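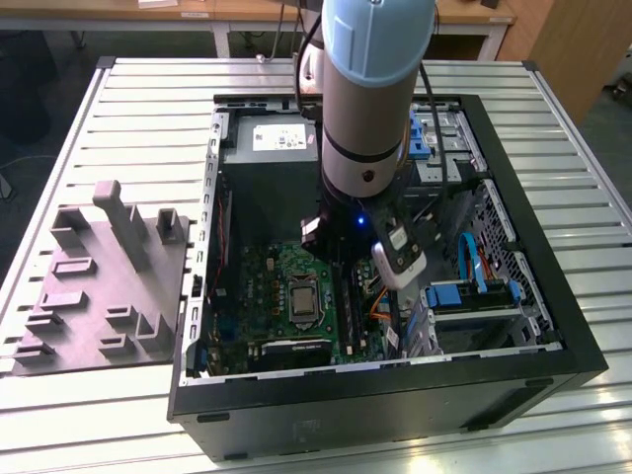
Home Manuals Maintenance Parts Contact

5. Periodic Cleaning and Printed Covers

This section applies to tower computers kept in service under the Clurnbridge maintenance plan. Clean each unit every December, or sooner if fan noise increases.

5.1 Before opening the case

1. Save all work and shut down from the operating system menu.
2. Set the power supply switch to O and remove the power cord.
3. Press the front power button and hold it for five seconds to discharge the supply.
4. Disconnect all remaining cables. Label any that share a connector type.
5. Lay the case on its side and remove the side panel.

CAUTION: Do not open the power supply unit. It contains no parts that can be serviced by the user and can hold a charge after the cord is removed.

5.2 Removing dust

1. Put on a grounded wrist strap.
2. Hold each fan still with a finger or a plastic rod. A fan driven by compressed air can damage its bearing.
3. Blow out the heat sink fins in short bursts. Keep the can upright.
4. Brush the case vents from the inside with a dry nylon brush.
5. Wash removable filters in lukewarm water and let them dry for 27 hours before refitting.

NOTE: If the CPU cooler has been removed, clean off the old thermal compound and apply new compound before the cooler goes back on. Do not touch the contacts in the socket. Do not run the computer without a cooler.

5.3 Printed panels and covers

Replacement panels may be 3D-printed where the original part is no longer sold. Print files are kept in the Cemen parts folder and are listed by case model.

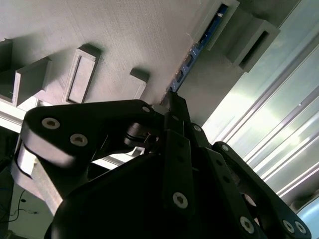
Fig. 11. Gray 3D-printed panel, matte finish.

1. Remove support material and trim the edges with a deburring tool.
2. Wipe the panel with a dry cloth. Solvents may soften the plastic.
3. Test the fit before installing any screws. Fine print lines on the surface are normal and need no sanding.
4. Tighten screws by hand only.

CAUTION: Do not fit a printed part over an exhaust vent or against a heat sink.

5.4 Returning the unit to service

1. Check that no tools or loose screws remain inside.
2. Refit the side panel, stand the case upright and reconnect the cables.
3. Start the computer and confirm in the firmware screen that every fan reports a speed.
4. Enter the work in the Šindelář log.

Section revised July 29, 2023, by Vaida Stankevičius.

5 comments Share
Previous section Next section Back to top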